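Jul 31, 2020

# Let the new director work first

When a communications agency hires somebody important, the first thing it does is write about the hiring. I have worked in such agencies for 17 years, in two countries and in a language that I learned late, and I have written many of these announcements myself. I think we should publish them much later than we do.

Last month my former employer, Pradirico, named Wayne Mapplebeck as its head of strategy. The text had seven paragraphs. It said that he is passionate, that he is a storyteller, and that the agency is thrilled. I know Wayne a little and he is a good planner, but from this text I could not learn one thing he had planned.
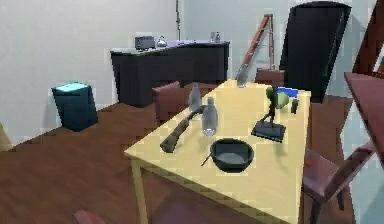 The reader of such a text is usually a client, or a person who could become a client. This reader wants to know who will answer the telephone, and whether the work will change. The announcement cannot tell him, for the simple reason that the new person has not yet done anything. So the writer fills the space with adjectives — I did it too, and was paid for it.

At Kadrić, a smaller agency where I spent nine years, the owner had another rule. A new director was introduced to the clients by letter, in three plain sentences. The public announcement came after the first finished campaign, and it spoke mostly of that campaign. When Dennis Sugden joined us, he was a little offended by the waiting. Later he kept the same rule at his own firm, Mirkelow.
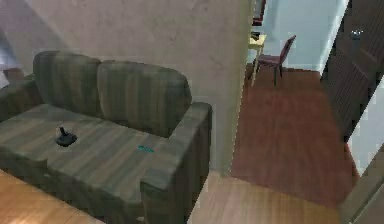 Some colleagues tell me that silence looks weak, and that competitors will fill it. I understand this fear. A hiring is also news for the staff, who like to see their agency in the trade papers. But the staff can be told in the kitchen in the morning, and they will ask better questions there than any journalist.

There is also the matter of the person who leaves after a few months. It happens often, and then the proud text stays on the website with the photograph, and somebody must decide whether to remove it. I have removed several. In August I will have to write a new one, for a client who wants it on the first day, and I will try once more to persuade her to wait.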